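Stiltard 桌架 + Gilbert 实木台面 安装与养护手册
第四章 给台面上油(第一次上油和以后的补油)

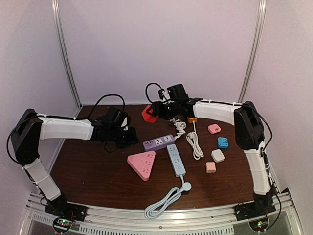 深红棕色的木台面

桌架装好、台面锁紧以后,很多朋友就直接开用了,我第一张 Gilbert 台面也是这么干的,结果用了没多久,放杯子的地方留了一圈白印,手腕常搭的那条边又黑又亮。所以这一章我写得比前面几章都啰嗦,请多担待。你要是只想看步骤,跳到 4.3 就行,但 4.2 里关于油布的那条注意,请务必看完再动手!

本章最后更新:2026年6月14日。上一版写的是先装脚垫再上油,现在改成先上油再装脚垫,顺序不一样了,手里打印过旧版的朋友请换掉。

4.1 先弄清楚你的台面是哪一种

Gilbert 台面出厂有两种状态,一种是素板,表面什么都没涂,摸起来有点涩,滴一滴水很快就渗进去颜色变深;另一种是预涂油,厂里已经薄薄上过一层,滴水会鼓成小珠子。包装侧面的标签会写,标签扔了也没关系,找台面底下不显眼的角落滴一滴水,等一会儿看看就知道了。

素板:按 4.3 从第一步做到最后一步。
预涂油:粗砂纸那一步跳过,用最细的那张轻轻带一遍就够,然后只上一遍油。
旧桌子、不知道以前涂过什么:先看 4.6,别急着开罐。

说明:如果你的台面是别家的,表面是一层硬硬亮亮的漆(指甲划上去像划塑料),这一章对你没用。油渗不进漆里,只会浮在上面黏好多天,擦都不好擦。

4.2 要准备的东西

Sirnatura 硬蜡油一罐,370 毫升的那种。书桌大小的台面正反两面做两遍还有剩,剩下的留着以后补油。
Orkine 手持砂光块,配粗、中、细三张砂纸。电动的我也有,但第一次做我还是劝你用手动的,电动的一不留神就在边上啃出一个坑,我有一张台面的右前角到现在还是圆的。
不掉毛的棉布,多准备几块。旧T恤剪开就很好用,毛巾不行,会掉绒。
白色百洁垫一块,上油用。绿色的太粗,会留划痕。
丁腈手套。这个油沾手上不伤人,就是洗起来烦。
吸尘器,带软毛刷头。
一个有盖的铁桶或者大玻璃罐,里面装水。
一支搅拌棒,一次性筷子也可以。

注意(这条最要紧):擦过油的布和百洁垫,千万不要揉成一团丢进垃圾桶。油在布里固化时会发热,团在一起散不掉热量,是有可能自己烧起来的。用完马上泡进装水的铁桶里盖好,或者拿到室外一块一块摊平,彻底干硬以后再扔。做完很累的时候最容易偷懒,所以我每次都是先把水桶装好放在脚边,再去开油罐。

注意:保持通风,窗户打开,附近不要有明火。家里有猫的,请把猫关到别的房间,猫毛粘在没干的油面上要拿针一根一根挑(别问我怎么知道的)。

关于天气多说两句。我在十一月做过一次,屋里又潮又冷,油表面过了一夜还是发黏,后来把暖气打开才慢慢干透。雨季和没有暖气的冬天,干燥时间要放长,后面步骤里写的小时数都是指正常室温、不返潮的情况。

4.3 素板第一次上油

1. 把台面放平。最好是还没装到 Stiltard 桌架上的时候做,底面朝上,垫两根木方或者几本不要的厚书。已经装好的也能做,只是底面要仰着头擦,脖子会很酸。

2. 把台面放在要用的房间里静置一天,包装膜全部拆掉。木头刚从仓库过来,含水率和你家不一样,马上涂的话,有时候会一面紧一面松,翘起来。

3. 用粗砂纸顺着木纹打磨一遍。手上不用加力,砂光块自己的重量加上手搭着的重量就可以。一定要顺着木纹!横着磨的痕迹干的时候看不出来,一上油全跑出来了,一道一道的特别显眼。

4. 换中号砂纸,再顺着木纹走一遍。边和角用手拿着砂纸轻轻倒一下,把锋利的棱去掉,胳膊搭上去会舒服很多。

5. 吸尘,然后拿一块拧得很干的湿布把整个台面抹一遍,等它完全晾干。木头吸了水,会有很多细小的毛刺竖起来,摸着像没刮的胡子。这是正常的,现在让它竖起来,比以后放一杯水竖起来要好。

6. 换细砂纸,非常轻地把毛刺带掉。走一遍就停手。磨得太细,木头表面的孔会被堵住,油吃不进去,反而不耐用。

7. 再吸尘一次,吸尘器用软毛刷头,缝隙和螺丝孔也要吸。最后用干棉布擦一遍,手摸上去不沾粉就可以了。

8. 把油罐打开,用筷子慢慢搅,从罐底往上带。蜡会沉底,不搅匀的话,上半罐涂出来像水,下半罐涂出来像膏药。不要摇罐子,会进很多气泡。

9. 先涂底面。倒一小摊油在板子上,用白色百洁垫画圈推开,推到看不见积油为止,最后顺着木纹收一遍。底面是用来找手感的,涂得不好看也没人趴下去看,大胆来。

10. 等它吃一会儿油,然后用干净棉布把浮在表面的油全部擦掉。擦到什么程度呢?手掌按上去,抬起来,手套上没有油印,就到位了。

警告:多余的油不擦掉,绝对不会因为涂得厚就更耐用。它会变成一层黏糊糊的皮,粘灰,粘纸,粘袖子。后台收到的问题里,说“怎么老是不干”的,大多是这一步没做到。

11. 放 4 小时以上,底面摸着不黏了再翻面。翻的时候请找个人帮忙,垫东西的位置铺一层干净的布。

12. 正面按第 9 步和第 10 步来一遍。建议把台面在心里分成几块,一块推完擦完,再推下一块,每块的边上稍微叠一点。别一口气把整张都涂满,等你回过头来擦第一块的时候,它可能已经开始发黏了。

13. 四条侧边和两个端头最后涂。端头(就是能看到年轮断面的那两头)特别能喝油,涂上去一会儿就没了,没了就再补一点,补到它不再往里吸。

14. 过夜。第二天用手摸摸看,如果觉得有一点点粗,用细砂纸像擦灰一样带一下,吸尘,再上第二遍。第二遍用油比第一遍少很多,方法完全一样。

15. 第二遍涂完擦完以后,让它平放晾着,5 天之内不要盖桌布、不要铺鼠标垫、不要放热的东西。轻的东西像台灯、书,隔天就可以摆,摆的时候拿起来放下,别拖。

说明:刚上完油颜色会明显变深,浅色的木头会偏黄,红棕色的木头会更浓一点,头几天还会有味道。颜色以后会再变一点,朝窗的那边变得快。台面上总放着同一样东西的话,挪开以后底下会有个浅色的印子,过一阵子自己会追上来,不用磨。

4.4 装回 Stiltard 桌架

1. 台面反扣在铺好布的地上,桌架倒放上去,对准孔位。横梁上有“前”字的那根朝你坐的一侧。

2. 螺丝先全部带上几圈,都带上以后再逐个拧紧。中间两个孔是长圆形的,螺丝要放在长圆孔的正中,这样木头冬夏胀缩的时候才有地方走。这两颗拧到垫片压住就停,不要死命拧。

3. 粘脚垫和理线槽。理线槽背胶粘不住刚涂过油的面,请用附带的小螺丝固定。想省事用背胶的,要先拿干布把那一条反复擦过,而且等油干透,就算这样我也不太敢保证,我家那条掉过两回。

4. 两个人一起把桌子翻正。抬桌架的横梁,不要抬台面的边。

注意:螺丝请用随箱的那一包。有朋友自己配了长一点的,拧着拧着从台面正面冒出来一个尖,那真是想哭都来不及。

4.5 平时怎么擦、多久补一次油

平时用拧干的湿布擦一下,再用干布跟一遍就好。不要用带研磨颗粒的清洁膏,也不要用酒精湿巾天天擦,酒精会把油一点一点带走,最先发白的往往就是键盘前面那一块。

洒了水、茶、咖啡,马上擦没有问题。红酒和酱油要快一点。万一留了印,先别动砂纸,用白色百洁垫蘸一丁点 Sirnatura 在印子上画小圈,擦干净,等一夜再看,很多浅印这样就没了。

热锅和刚烧开的水壶请垫隔热垫。硬蜡油的桌面耐得住一般的热茶杯,直接放锅是另外一回事。

补油不用看日历,看水珠。滴几滴水在最常用的地方,还能鼓起来就不用管;要是摊成一片,就该补了。补油的做法:

1. 台面清空,湿布擦净,晾干。
2. 细砂纸顺木纹轻带一遍,只带常用的区域也可以,边界往外多带一点,让它慢慢过渡。
3. 吸尘。
4. 百洁垫蘸很少的油推开,等一会儿,全部擦掉。
5. 过夜再用。油布照样泡水!

一次补油用不了多少,我记过一回,整张书桌正面补一遍,罐子里剩下的还够以后再补好几次。罐口的油渍擦干净再盖盖子,不然下次要拿锤子和螺丝刀才撬得开。剩油不多的时候,倒进小一号的玻璃瓶里装满,空气少,不容易结皮。已经结皮的,把皮挑出来,底下的油用旧丝袜滤一下还可以继续用。如果整罐变稠了,或者滤完还有一粒一粒的东西,就别勉强了。

4.6 旧桌子翻新

以前涂过什么不清楚的,先在背面磨一小块试试。磨出来是白色细粉、砂纸很快就糊掉的,多半是漆,要全部磨到露木头才能上油,这个工作量挺大的,请想好再开始,面积大的话可以考虑电动砂光机,记得戴口罩。磨出来是跟木头差不多颜色的粉,那一般是油或者蜡,清洁干净、中号加细号各走一遍,就可以接着 4.3 的第 7 步做了。

如果是蜡,还有一个麻烦,油涂上去会东一块西一块。可以用 Sirnatura 的除蜡清洁剂,200 毫升的小瓶就够做一张书桌,倒在布上擦,不要直接倒在台面上。擦到布不再发黄发腻,晾一夜再上油。

注意:贴皮的台面(侧边能看到一层薄木片贴在别的材料上)只能用细砂纸,而且一个地方不要来回磨,木皮很薄,磨穿了就露底,补不回来的。

4.7 常见的小毛病

过了两天还黏:油没擦净,或者屋里太潮。先开窗、开暖气等一天。还是黏的话,用白色百洁垫蘸一点新油把表面重新画圈化开,立刻用干布擦掉。听着有点怪,往黏的地方再加油,但新油确实能把旧油化开,我用这个办法救过两张桌子。

有的地方亮、有的地方哑:亮的地方是浮油干在上面了。细砂纸轻带,整面再薄薄擦一遍。

出现横向细划痕:打磨的时候方向跑偏了。只能回到中号砂纸重新来,局部修很难修得看不出来。

台面轻微翘起:看看是不是只涂了正面。补涂底面,把桌子离开暖气片一段距离,过一两个星期再看。螺丝别硬拧去压它。

掉了颗粒在油里:没干的时候用牙签挑掉,干了就用细砂纸点一下那个位置,再用指头抹一点油上去。

桌腿附近有吱吱声:跟油没关系,是第五章的内容,通常是横梁螺丝有一颗没带到位,翻到 5.2 看调整方法。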